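Section 6: Comparing Grippers on the Cable Task

By now your arm should be bolted down, homed, and talking to the Gisgate controller. If it isn't, go back to section 5, I'll wait. This is the part where you find out which gripper you really want, and I have to say it's my favorite chapter in the whole guide!

We use one job for every comparison: winding a white charger cable. Boxes and cups are too easy (every gripper on my shelf can pick up a box). A cable sags and slides, and it catches on itself the moment you look away. So first you record a person doing it by hand, with the head camera on, and then you run each gripper against that.

Getting the hand recordings

1. Put the cable on a dark tabletop with the charger still attached. White on dark wood gives the camera a nice clear edge.

2. Set the head camera to the wide setting and check that both forearms come into view when you reach out.

3. Start recording, pick up the cable, and wind it the way you would at home. Don't perform for the camera. Urs Frei slowed way down for his first set and we had to throw it out.

4. Keep the charger on the table while you work the loops, so the cord has one fixed end to compare across runs.

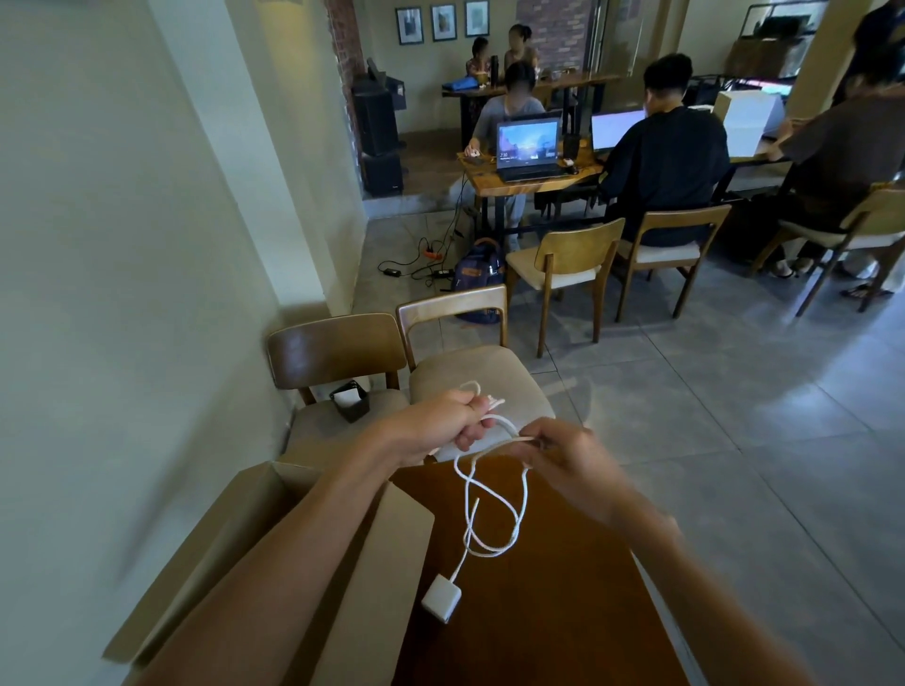
5. Stop the recording before you walk away from the table. Otherwise you'll be trimming footage of your own shoes.

6. Do 40 recordings. I know, I know. You can split them over two days, and it's much nicer if you share them with someone. Damian Lanz and I took turns and argued about music.

Note: A busy room is fine. The tracker only cares about what's close to the hands, and I've had good results in places with people working at laptops a few steps away. What does bother it is a bright window right behind the cable.

Mounting and testing the grippers

7. Start with the Lultus two-finger. Slide it onto the wrist plate, turn until it clicks, and tighten the collar by hand.

8. Set the grip force to 8 on the controller dial. Go up one step at a time if the cable slips.

Caution: Don't go past 16 with a cable in the fingers. I flattened a perfectly good cord that way in December, and you should never plug a crushed cable back in. 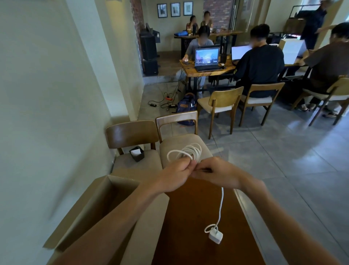
9. Run the winding program and write down where each drop happens. "It dropped it" won't help you later. "Dropped it passing from left to right" will.

10. Swap to the Egger soft-finger and repeat with the same cable. It's slower to close (noticeably!) but it's much kinder to the cord, and it holds a bundle of loops better than the Lultus does. The Lultus wins when you need to pinch a single strand.

11. Lay the runs next to the hand recordings and look at the pinch points first. People tend to pass a loop between both hands without thinking about it, and that pass is where both grippers struggle most.
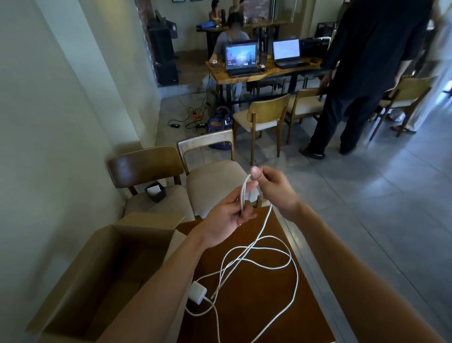
Fig. 6-3. Hand recording, both hands on one loop, charger on the table.

12. Save your settings under a new name before you change anything else. The controller overwrites the old file without asking, and yes, that's on my list for the folks in Benville.

If the left and right arms drift out of step during the pass, go to section 7, Timing, before you blame the gripper.

Section last updated Sun 5 May.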